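Wallitz hand grippers, the two-handed set: worth the money?
Started by pestov_k, 12th January

pestov_k
Good evening to all. I have the Wallitz set on trial for nine days and must decide if we keep it. It is a pair of hand-held grippers for recording tasks, later the arms repeat them. My first impression is positive. The grip on flat things is firm, also when both hands hold the same object. For our shelving task we use books of different size and cover, and the thick board books are the easiest of all.
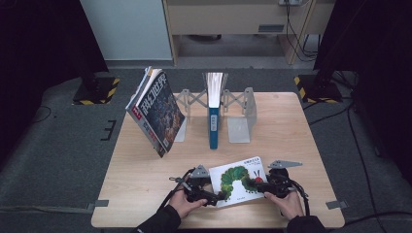 What I like less is the cables. They pull a little on the wrist when I turn the hand outwards, and after about 100 recordings I feel it in the thumb. Has somebody tried the Roma kit for comparison?

rezende77
We had Roma since August. Lighter in the hand, but the jaws open less wide. For a thick magazine you will be angry with it. I would stay with Wallitz.

oldbench
I disagree with rezende77. The jaws on the Roma can be changed in 2 minutes, it is in the manual. And the support answers you. From Wallitz I waited three weeks for one spare screw.

rezende77
The wide jaws are a paid extra — please say this also.

oldbench
Correct, they are extra. Still cheaper in total, at least when I bought.

pestov_k
Thank you both. Can the cable on the Roma be led along the forearm? This would decide it for me.

oldbench
Yes, there is a clip for the sleeve. I will measure the length for you tomorrow.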